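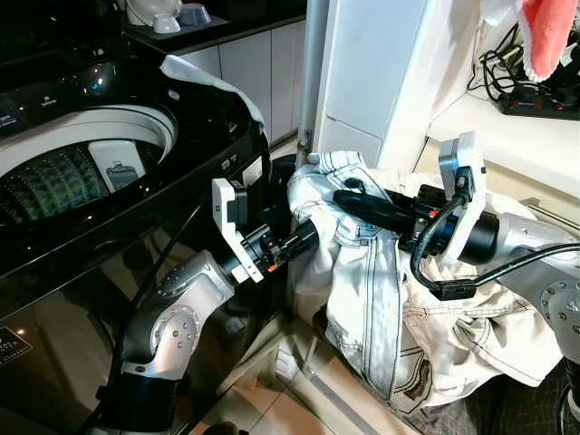 Shalini Sandhu doubts that any household needs a jeans setting, and told Trisport so when the company asked for her views on its new home laundry guide. People have been washing denim with everything else for years, she wrote, and most of it came out fine.

Trisport is publishing her remarks along with the guide, which goes out to households in Drarnidstead from 31 Jul 2012. The company agrees with a good part of them.

The guide, titled Bumari, runs to 44 pages and covers top-loading machines only. It takes a dim view of much of the advice printed on detergent boxes. Readers are told to use less powder than the scoop suggests, to turn light denim inside out, and to treat a stain near the hem before the jeans go in the drum. Freezing jeans to clean them gets one paragraph, and the paragraph says don't bother.

Trisport put 2,427 questions from customers through its help desk before the text was settled. More than 200 of them asked whether pale jeans can go in with towels. The guide's answer is no for a first wash and probably yes later on, and the company admits that "probably" will not please everyone.

"We left out the miracle cures," said Sang Tạ of Trisport. "If vinegar took out every mark, we would all smell of vinegar."

Sandhu remains unconvinced by the chapter on lint filters, calling it four pages too long. It has not been cut.

Copies are free at the Trisport counter in Drarnidstead while the first printing lasts. A second edition, with a section on drying heavy clothes indoors, is planned for December.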